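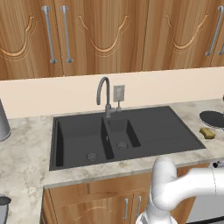
Page last changed: May, by Florence Ouellet

4. Fitting and adjusting your cupboard doors

Welcome to the fun part! By now your Trosmont wall cupboards should be up, level and screwed firmly to the rail (if they aren't, go back to section 3, because doors hung on a wonky box will never line up). Hanging doors is the stage where a kitchen suddenly starts to look like a kitchen, and with the Ostau clip hinge it goes surprisingly quickly.

You will need
A cross-head screwdriver (hand, no power driver)
A pencil and a long straight edge
The bag of hinges marked B
Masking tape
A second pair of hands for the wide doors

Before you start
Lay all the doors face up on a blanket and sort them by width. If your doors have a carved pattern, check which way up it goes before you do anything else! The hinge cups are drilled so that a door can be hung upside down quite happily, and you may not spot it until the next one goes up beside it. A bit of tape marked TOP on the back of each door saves a lot of muttering.

4.1 Hanging the doors

1. Push a hinge into each cup hole until it sits flat. Tighten the two small screws by hand.

2. Screw the mounting plates inside the cupboard, using the front pair of ready-drilled holes. The arrow on each plate points towards the door.

3. Hold the door open at a right angle. Hook the top hinge over its plate first and press the back until it clicks.

4. Do the same with the bottom hinge. Doors in the tall range have a middle hinge as well, and this one goes on last.

5. Let go slowly, keeping one hand under the door, and swing it shut.

Caution: A hinge that hasn't clicked can hold a door for a minute or two and then drop it. Give each one a gentle tug before you move on.

4.2 Getting the gaps even

Each hinge has three adjusting screws. Half a turn is usually plenty.

1. Front screw: moves the door left or right. Aim for a gap of 2 mm between neighbours.

2. Rear screw: moves the door in or out from the box.

3. Plate screw: moves the door up or down. Loosen it on every hinge, shift the door, then tighten again.

Start with the door in the middle of the run and work outwards. Takumi Mizuno, who wrote the first version of this guide, likes to do one round of rough adjusting, go and have a cup of tea, then do a second round with fresh eyes. I've copied him ever since and it really does help!

Note: New doors settle a little. Check the gaps again after 50 days or so of normal use.

4.3 Bar handles

1. Tape over the spot before marking it, so the finish doesn't chip.

2. Measure 77 mm up from the bottom edge of the door and mark the lower hole. Use the paper template for the upper one.

3. Clamp a scrap of timber behind the door and drill from the front.

4. Fit both screws loosely, straighten the handle by eye, then tighten.

Note: Flanagan handles come with two lengths of screw. The short ones are for plain doors and the long ones for carved or framed doors.

Go to section 5 for plinths and end panels.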